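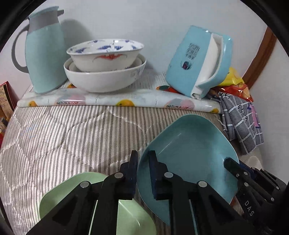
Pádraig Hegarty maintains that a demonstration recorded with a hand-held gripper is as good as one recorded on the robot, and that anyone still paying for teleoperation is paying out of habit. He said so in the March seminar and several of you wrote it down. Keep it written down, with a question mark next to it.

Week 5. Learning from hand-held demonstrations: what the evidence supports

Reading: the Nomeo report, all of it, including the appendix on excluded trials. The Clerel follow-up is optional. Leena Peltonen's notes on error bars from week 2 are assumed.

1. The claim

A person carries a gripper with a camera on it and does a household task. The recording gives you images, the opening of the fingers and, after some processing, the path of the gripper through space. You train a policy on that. You then bolt a matching gripper and camera to an arm and run the policy. The arm was never present during collection.

The strong version of the claim says nothing important is lost on the way. The weak version says enough survives to be useful. Nearly all the evidence I know of is for the weak version, and nearly all the talks are about the strong one. When you read a paper in this area, decide early which of the two its experiments could have shown to be false.

2. What a wrist view gives you

Look at the still at the top. Both fingers are on the rim of a square dish, and the second gripper is coming in from the right. The contact is right in the middle of things, and the view is wide enough to take in the jug and the stacked bowls on the shelf behind. For learning where to close the fingers, I have no complaint.

Now list what you would need in order to repeat the motion on an arm, and see how much of it is in there. Grip force is missing. So is the slip of the dish between the fingers, if there is any. The person's shoulder and elbow are missing, and they matter more than people admit. A human wrist gets into positions that a fixed-base arm can reach only by swinging its elbow through whatever is next to it.

The dish is also sitting over a quilted cover. Soft surfaces are forgiving of a gripper that arrives slightly low. A hard table isn't. If a data set is mostly one or the other, the policy may pick that up and you won't see it in the training loss. One frame can't tell you what the mix is. Ask for the list of surfaces.

3. The Nomeo numbers

The set has 3875 demonstrations. After filtering, 805 were used to train the dish policy. The report gives the filter two sentences: paths the arm could not follow were dropped, and so were "low quality" recordings. It doesn't say how many went for each reason.

I find this hard to get past. If most were dropped for reach, then the hand-held method is producing motions the robot cannot use, and the cheapness of collection has to be divided by what is left. If most were dropped for quality, somebody was judging quality, and we would like to know whether they had seen any robot results first. Senan Ó Briain's reply, when I put this to him, was that every lab filters. They do. It doesn't help me read this table.

The evaluation is 200 trials on a Dravance arm, split evenly over five dishes. So there are 40 per dish. At a success rate of three in four, the standard error on 40 trials is close to seven percentage points, before you worry about whether the trials were independent. They were run in blocks, with the same person resetting the dish each time, so I would worry. Two of the headline differences are smaller than that.

4. The comparison that is missing

The teleoperated baseline was trained on fewer demonstrations, collected in one room. The hand-held set came from many rooms. When the hand-held policy wins, you can credit the device, the amount of data or the variety of rooms, and the design gives you no means of choosing. Variety would be my bet. It's only a bet.

Heledd Yorath has proposed the obvious fix: same rooms, same hours of labor, both methods, filter fixed in advance. It is tedious and expensive, and I would believe the answer whichever way it came out.

5. Two hands

Everything above gets worse with a pair of grippers. The relative position of the two has to be recovered as well as each path, and small errors in each one add. Holding a dish in one gripper while the other approaches is just the kind of task where a centimeter matters. The Clerel follow-up reports two-handed success as a single number, with drops, misses and timeouts lumped together. Kavanagh's older scoring sheet, for all its faults, kept them apart. Use it for the lab.

6. For the lab

Work in pairs. Before running anything, write down your filter rule and give a copy to Ruairí McGrath. Rules changed afterward are allowed, but both versions go in the write-up, with results under each.

Report every trial, including the ones where the arm stopped on a joint limit. These are failures. In past years they have been turning up as "not counted."

Then write one page on this: what result would have made you give up the strong claim? Bring it to the next session along with the scoring sheets. Pages that answer "a low success rate" without saying how low, and against what, will be handed back.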